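Two-arm bartender demo, jigger pour keeps going wrong (liquid near the wrist, worried)

copperkettle
Hi all, long post, so get a coffee. I've been building a cocktail routine on a two-arm table cell for a small outfit called Vekier, and we're meant to show it in September. The task sounds so simple when I tell my mother: pick up the jigger, measure, tip it into the clear cup, set the jigger down. We've run it 45 times this week and the measure keeps going onto the cutting board. I stopped everything this morning, partly from embarrassment and partly from seeing how close the spill gets to the grippers and those cables.

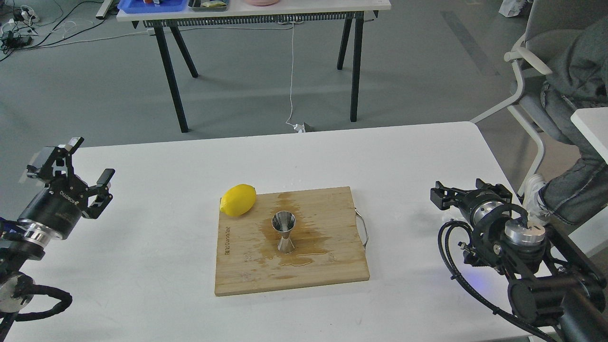 Jigger upright in the middle of the spill, both grippers open.

The log shows the left gripper's force reading dropping 420 ms before the tilt starts, so I suspect it's slipping. I'd love to hear from anyone who has been through this!

oldflange
Welcome, and what a nice fresh lemon. I had the very same headache on a tea-pouring job with Kárason and spent a miserable month on grip force before I looked at the shape of the thing. A jigger is two cones. Flat fingers on a cone will push it along the taper every time, and squeezing harder makes it worse. Grab it at the waist, and put something soft on the fingers.

pellucid_m
I'm going to disagree with oldflange, fondly. Soft pads helped me for a day and then got sticky. My money is on the clear cup. Depth cameras are hopeless with clear things on a white table, and if the cup pose is wrong you'll pour beautifully onto the wrong spot. Do you have a picture with the cup in it?

copperkettle
I do, and oh dear, I see what you mean.

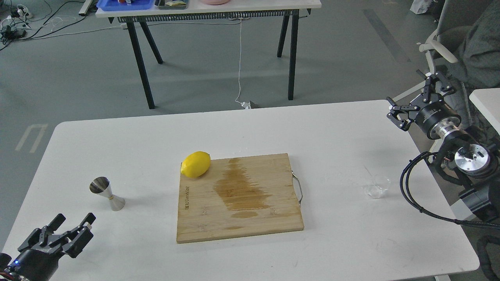
Jigger left of the board, clear cup to the right. Took me a second to find it too.

The cup detector's confidence is all over the place, and the planner (Stuvirov, older release) accepts whatever it's given.

oldflange
All right, the cup is a fair point, I'll give pellucid_m that one. But a bad cup pose doesn't make the force drop before the tilt. You may well have two faults, you lucky soul.

brinewell
Can we talk about the safety side before anyone fixes the pour? What's the rating on those wrists? Ours were Eltamis units with no liquid rating at all, and sugar syrup got past a seal and killed an encoder. The repair bill was 538 dollars plus two weeks of waiting. Please run it with plain water, wipe up between tries, and get the cables up off the tabletop.

copperkettle
Thank you, brinewell, that's the nudge I needed. I've checked and there's no rating in our paperwork, so I'm treating it as none. 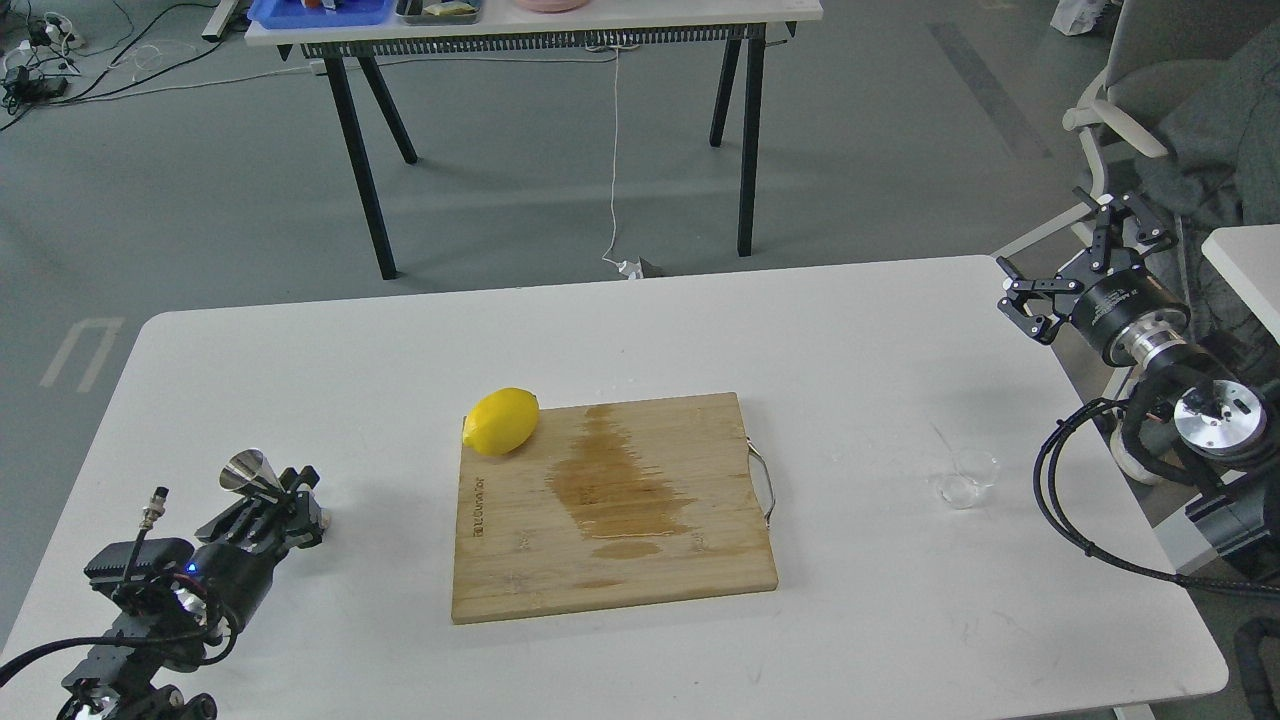 I've also added a stop if the force falls during the lift, and it won't restart until a person presses the button. Next I'll try the waist grasp for 20 runs with the cup at a fixed, taught position, so I'm only testing one of your theories at a time.

pellucid_m
Sensible. Put a strip of colored tape on the cup afterward and go back to detection. I still say it's the cup!

oldflange
And I still say cones. Do post the force plots, whichever of us has to eat crow.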